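Section 4. Setting Up a Demonstration Station

Skevilon Handling Cell, Operator Guide
Drisavow site edition
Revised Wednesday, November 25, 2020

4.1 Who this section is for

Read this section if you worked at the packing benches before the handling cell was installed and now work shifts as a demonstrator. A demonstrator performs a task by hand while wearing or holding the capture equipment. The recordings are used to teach the cell the same task.

Your job grade and break schedule stay the same. Lifting and carrying from the benches is replaced by demonstration, checking, and correction. If you have a medical restriction on standing or on grip work, tell your shift lead before your first session.

4.2 Before you start

1. Sign in at the station and pick up the task card. The card names the object set, the table, and the start layout.
2. Put on closed shoes. Tie back long hair and remove loose bracelets.
3. Check the marker cubes. Each face must be clean and flat. Replace a cube with a scratched or peeling face.
4. Wipe the camera lenses with the dry cloth from the kit. Do not use bench cleaner.
5. Walk the area once and look for cables on the floor. Move them to the wall side where they will reach.

CAUTION: Several stations share one room. Other demonstrators may be standing with their backs to you. Do not step backward during a task.

4.3 Glove method

Use the glove method for tasks that need all the fingers, such as straightening a shade or tucking a cord.

1. Put on both gloves and close the wrist fastening.
2. Confirm that a marker cube is fitted to each glove and does not rock when you shake your hand.
3. Stand facing the main table, close enough to reach the far object without leaning on the edge.
4. Raise both hands in front of you and hold them still until the start tone.
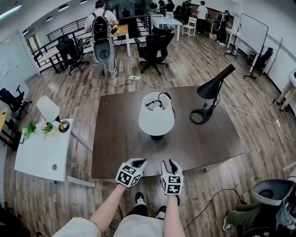 Figure 4-1. Gloves with marker cubes, raised in front of the lamp table.

5. Perform the task on the card at your normal working speed. Do not slow down for the cameras.
6. When you finish, raise both hands again and wait for the end tone.

NOTE: If you drop an object, complete the task anyway and mark the recording "D" on the card. Dropped objects are useful to the training group at Dondby. They are not counted against you.

4.4 Hand-held gripper method

Use the grippers for tasks that the cell will do with its own fingers. You will have less feel than with gloves. Most people need two or three sessions before their grip settles.

1. Take one gripper in each hand. Check that the finger pads are seated and that nothing is caught between them.
2. Squeeze and release each gripper three times. The fingers must open fully on release.
3. Hold the grippers so that the marker cube on top is clear of your sleeve and wrist.
4. Approach the lamp with the pads pointing at the part you will grasp. For fabric shades, grasp the stem or base only.
5. Keep power cords out of the path of the fingers. If a cord catches, stop, set the lamp down, and free it by hand.

CAUTION: Do not carry a gripper by its camera unit. 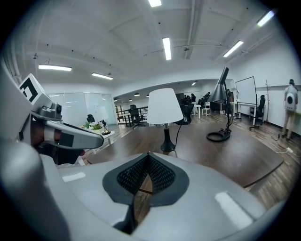
4.5 After each session

1. Return every object to the start layout on the task card.
2. Set the grippers or gloves in the kit tray with the marker cubes facing up.
3. Enter your recordings on the session sheet. Write the number attempted and the number you would accept.
4. Report soreness in the wrist or thumb on the same shift, even if it is mild.

4.6 How your recordings are used

The lamp set needed 2,000 accepted recordings before the cell was allowed to run on its own. At the March review the total stood at 1,916. The extra recordings came from the evening shift.

Recordings are stored by station and task. They are not stored under your name and are not used to set packing rates. To have a recording deleted, fill in Form 41 and hand it to your shift lead.

When the cell runs a task on its own, one trained demonstrator stays on duty at the stop control. That person may stop the cell at any time and does not need approval to do so. Restart is covered in Section 5.

4.7 Supplies

Replacement gloves, pads, and marker cubes are ordered through Hoàng. Allow one week for delivery, and keep one spare cube of each pattern at the station.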